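Chapter 4
Buying the Cell: What the Quote Leaves Out

By the end of this chapter you should be able to read a vendor quote, spot the missing lines, and build a first-year budget for a one-arm station.

Start with the task, then the price. Write down what gets picked up, where it goes, how much room the arm has. Small kitchen-type task, small reach. Cheap so far.

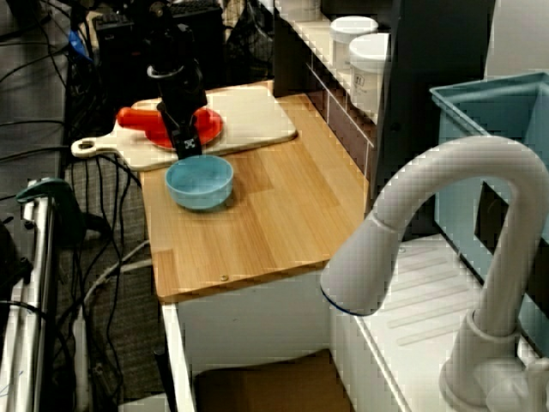
Figure 4.1 Arm and two-finger gripper over a red plate, with a light blue bowl in front.

Now the quote. Storwood lists its Lekota gripper at $552. Fine. Cable kit, mounting plate, spare fingers: all seperate. Add them. Then freight. Then the hours to set it up, which most first budgets put at zero. 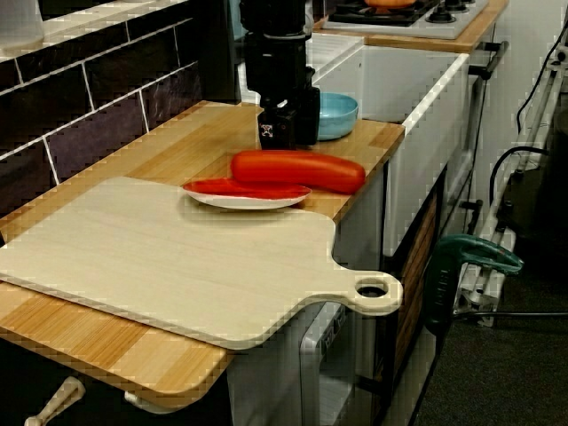
Clistadetti wrote back on our draft that spares should be priced before the arm, and that 2 sets of fingers is the least anyone should order.

We agree, mostly. Depends on lead time. Sirkier quotes 50 days on parts, so an order placed in October can miss the whole fall term.
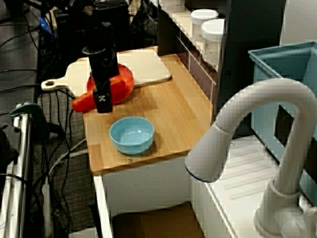 Props and work surfaces go on their own line too. Small money, but it gets forgoten and then comes out of repairs. Our worked budget in Section 4.2 totals $3802 before labor. Keep it open while you read.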